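3.2 Cabin crew reports of passenger conduct

Reports were collected from crew on two regional routes, Nonthorpe–Fostdale and Nonthorpe–Horkgate, during August. The set holds 390 reports, coded by two readers under the scheme of Pîrvu. Seat disputes made up 23 percent and early standing after landing 21 percent. Reports filed more than 10 hours after arrival were left out – crew memory of the order of events was judged too weak by then.
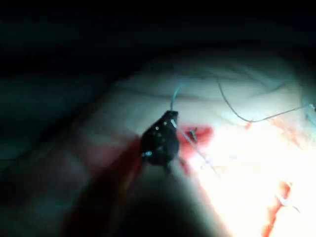
Figure 2. Gripper tip pressed against tissue, with a pale blue suture thread rising from the top of the gripper.

Does a late departure raise the number of seat disputes? The reports cannot settle this, as crew logged the delay only when they thought it mattered to the event.

Coding followed the first act named in each report. A passenger who refused to stow a bag and then argued over an armrest was coded under baggage alone. Milan Schouten checked the entries on which the readers differed – most concerned alcohol brought on board – and his code was kept. Saturday flights are treated separately in Section 3.3.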